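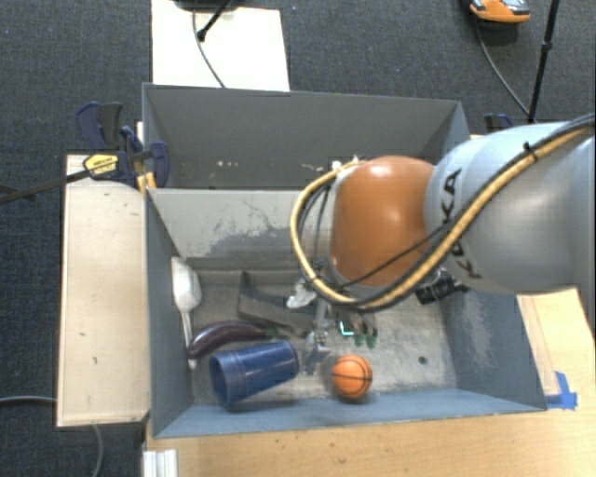

Where we are at the end of winter

Progress report, Irninstead Creek Revegetation Project
Prepared by Sheyla Benavides, August 26, 2024

What a season! When I last wrote in May we were still arguing with the fencing contractor and the lower paddock was mostly blackberry. We now have 2,061 tubestock in the ground between the Wusby Road culvert and the old weir, and the fence is finished all the way along the eastern bank.

Planting

River bottlebrush and lomandra went in first, then the swamp gums higher up. Survival looks very good on the flats. The steep section below Olszewski's boundary is patchier — wallabies found it before the guards went on — and I'd like to replant 50 of the gums there once the soil warms up. Sheyla Mosquera has already set the seedlings aside at the Wesell nursery, so there's no extra cost to the grant.

Weeds

The blackberry on the western side has had its second spray and is browning off nicely. Willow removal is slower than planned. We've taken out seven of the big ones and left the stumps in to hold the bank, which the neighbours were pleased about.

Water and wildlife

Turbidity readings at the weir are being taken fortnightly and I'll send the full table with the final report. We also heard pobblebonks calling from the new backwater, and I was grinning all the way home.

Budget

Spending is on track, with 30 per cent of the grant still unspent. Most of that is for tree guards, mulch and the summer watering run.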